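Call for participants: gripper comparison trials at the Wandis workshop

We are looking for people who have taken computers apart for a living, or for the love of it, to help us compare grippers over the winter. You needn't know anything about robots. If you can get a drive out of an old desktop tower without swearing too much, we would very much like to hear from you.

The work sits inside a project called Kragh, run by Skandevon together with our own small group, and it asks a plain question -- which hand is best for pulling parts out of a computer that was never designed with a robot in mind? 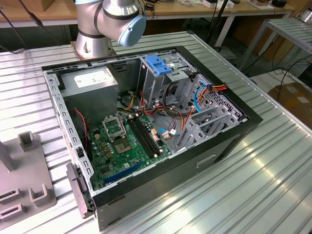 Tower on the bench, side panel off, with an arm reaching down over it.

You would sit with one of us at the controls, guide an arm through a set of removals, then change the gripper and do it all again. There are 6 sessions in all, starting in December, and each one begins at 9.30 with coffee. We have planned 286 removals across the whole trial, so please don't feel that any single clumsy one will spoil things.
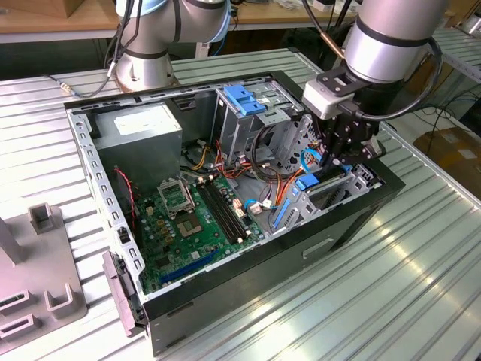 Between sessions we ask you to fill in a short form about how each gripper felt to use: whether you could judge where the fingers were, whether the cables bothered you, whether you trusted it near a board. Grumbles are welcome, and long ones especially so. The controller, which we call Wimura, keeps its own record of every move, but it can't tell us what annoyed you.
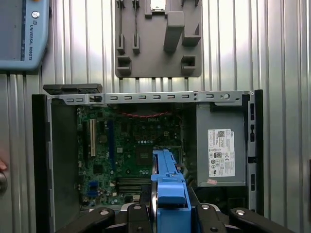
Halfdan Stougaard

I look after the bookings, so it will be me who rings you back. We pay 100 euros a session, plus travel and a proper lunch, and I am happy to talk through access needs, odd working hours or plain nerves beforehand. Left-handed people, do please apply -- we had too few last time.

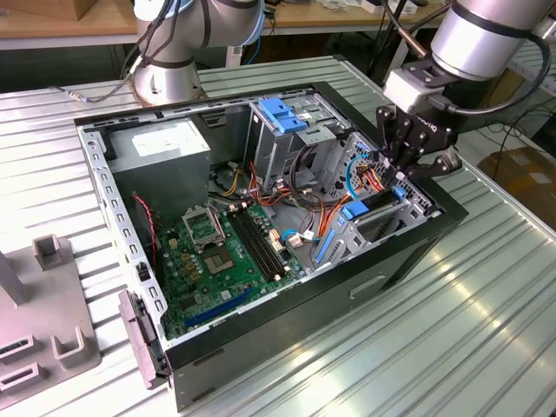

Vilhjálmur Kárason, after the last round: I came expecting to like the fastest gripper and ended up asking for the slow one, as I could feel my way round a drive cage with it. Bring your reading glasses.

To apply, send a few lines about yourself to Kaj Thygesen at Skandevon, or ring the workshop on extension 639 and ask for Halfdan. No CV needed.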